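Section 7. When the arm stops short of the fridge door

I wrote this section after our unit gave us a bad Tuesday, so it's longer than the others. If yours has never frozen with a hand up in front of the refrigerator, skip ahead to Section 8 and come back when it does (it will, I think, sooner or later).

The fault goes like this. You start the fridge task, the arm comes up, the hand gets close to the upper door and then just stays there. No grasp, no retreat. The console says "contact expected, none found" and after 30 seconds it changes to fault 400. The motors are still holding at this point! The thing looks like it's thinking, and you will want to walk over and give it a nudge. Please don't.

CAUTION: A robot holding in fault 400 is live. It can finish its move the moment it gets a new door reading, and your sleeve can be that reading. Stay out of arm's reach until step 3 is done.

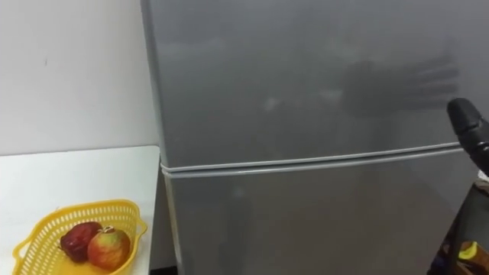 What trips it, as far as Nadja Gisler and I could work out, is the distance estimate. Brushed or shiny doors throw back light in patches, and the arm's own shadow lands on the door as it gets close. The Lulteck vision package can take that shadow for the edge of something and decide the door is nearer than it is. Then the hand closes early, or stops and waits for a touch that isn't coming. We had the second kind. The first kind is worse for your fingers.

To clear the fault:

1. Press Hold on the pendant. Don't go for the emergency stop first unless somebody is in danger — it cuts power to the legs too, and then you have the whole weight on the tether.

2. Check the overhead strap. You want it clear of the head and shoulders, with no twist in it. If you can't see where it goes, stop and find out.

3. Press Release Arm and keep your thumb on it. The raised arm comes down slowly, and it takes longer than you'd like. Letting go of the button stops it partway, so if it's headed for the table, let go.

4. Look at the cables behind the robot. I missed this one the first time. If a strand is lying near a foot, move it before anything else, using the hook and never your hand. A foot coming down on the data line gives you a second fault on top of the first, and they're miserable to untangle in the log.

5. Back on the console, open Surfaces, choose the door, and tap Relearn. Run it 2 times with the room lights the way you'll have them for the real task. If the two results don't agree, run a third.

6. Start the task again at slow speed with one person on the pendant who does nothing else. 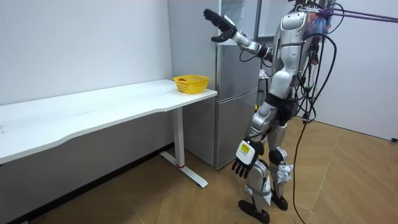 Note: whatever you have sitting out on the desk should stay where it was when you taught the task. Gion Fuchs tidied up between our first and second try (he meant well) and we lost half the afternoon to a completely different error.

Note: a matte sheet from Wyss taped over the door helped us a bit, but it peeled, and a flapping corner is its own problem. I'd move the lamp before I'd bother with the sheet.

If fault 400 comes back right after a clean relearn, don't keep retrying. Three in a row is my limit. Save the log, power down from the pendant menu, and send the file to Yaa Aryee at Clelteck along with the firmware number from the About page. She'll ask which way the window faces, so have that ready too.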